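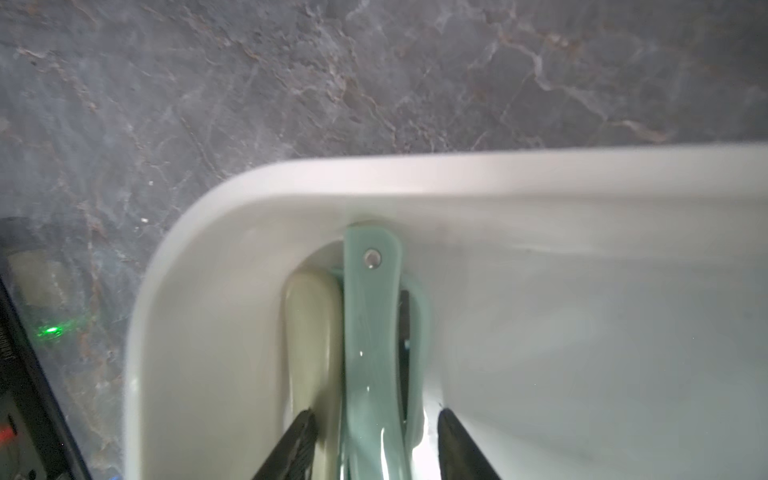
Are resin dice worth the extra money over plain plastic ones for a tabletop wargame?

Mostly they aren't, unless you care how they look on the table. I need a lot of dice for my army and I was looking at the Bitau resin set, which is 73 dollars for a brick that costs 13 in ordinary plastic. The shop page says they are "precision balanced" and roll fairer. A guy at my club swears by his. I'm not convinced, so I'd like to hear from people who have used both for a full season. I play Vuluro, so it's all six-siders and I throw big handfuls.

Viltico_Rules

I have both. I rolled one die from each brick 140 times at my kitchen table and wrote it all down. The plastic one gave a few more ones than I wanted, the resin one gave a few more fives, and neither result means much with that few rolls. "Precision balanced" is a phrase anybody can print on a box. Ask the seller what they measured and how. I did ask, and got a link back to the same shop page.

What I would pay for is sharp, readable pips. Half the arguments at our table start with someone squinting at a swirly purple die at 10 p.m. The resin ones look great in your hand and are hard to read from across a board. Check the size too – the brick I bought was listed as 16 mm and came a bit under, so they didn't fit the slots in my old tray.

noonan40k

just get the cheap ones. dice are dice

hexandhedge

Mostly agree with the first reply, but 140 rolls isn't going to show you anything either way, so I wouldn't lean on it. The one real problem I've had with resin is bubbles. I had 2 dice from a Noonan set that floated the same face up in salt water every time I tried. The shop swapped them without a fuss, though it took until October. Plastic can have the same fault, you're just out less money when you toss it.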